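Print this page | E-mail this page

Section 4: Setting up the two-arm folding cell

You've bolted the arms down, run the cables and wiped the table. Now comes the fun part! This section takes you from first power-up to a level two-corner hold, the starting pose for every fold in the Viderora library. Give yourself an unhurried morning for it the first time through.

Before you start

The left and right arms are named from the robot's side of the table, so if you're standing across from it they'll look swapped. Everyone gets caught by this once. We label the arms at the base with a bit of coloured tape, and we'd suggest you do the same.

CAUTION: Keep hands and sleeves clear of both arms whenever the motors are live. The gripper fingers close quickly and don't know your thumb from a hem.

4.1 Power-up and homing

1. Check that each arm can swing through its full range without tugging a cable. Leave a generous loop at every joint.
2. Switch on the right arm, then the left.
3. Open Cenora on the control computer and choose Home Both. The arms move at 50 mm per second during homing, so it's a leisurely wait.
4. When both arms have stopped, choose Hold.

Note: If one arm stops short of home, switch it off and look for a pinched cable before trying again. Don't push it by hand with the motors on.

4.2 The two-corner hold

Use a plain garment with no buttons or zips. Dark cloth on the white table gives the overhead camera a lovely clean outline, and you'll find the edge detection settles much faster.

1. Lay the garment down and smooth it out with your palms. Small creases are fine.
2. Choose Grip, Right, and guide the fingers to the nearest corner. Close them.
3. Repeat with the left arm.
4. Raise the spread setting a little at a time until the top edge is straight. 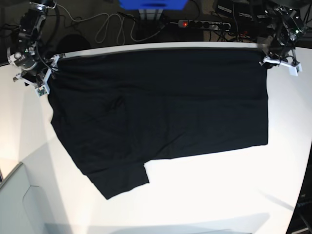
Stop there and let the arms hold for a full minute. The lower part of the cloth can lie any way it likes at this stage — the fold routine sorts that out later — but the edge between the grippers needs to stay put. If it sags, add one step of spread. If the cloth creeps out of the fingers, take one step off and check the finger pads for lint.

CAUTION: Never raise the spread above 200. You'll stretch the garment, and you can strain the wrist motors as well.

5. Choose Save Pose and give it a name you'll recognize in July.

4.3 Looking after the grippers

The white finger pieces are easy to swap, and a fresh set makes a wonderful difference to the feel of the whole cell. Wipe them down weekly with a barely damp cloth. If a marker block has come loose, refit it with a small dab of Sika adhesive, leave it overnight and redo 4.2 from step 2.

Error 259 means the two arms disagree about where the table is. Home both and try once more. If it comes back, go to the Agbeko mounting sheet and check the base bolts on each side.

Print this page | E-mail this page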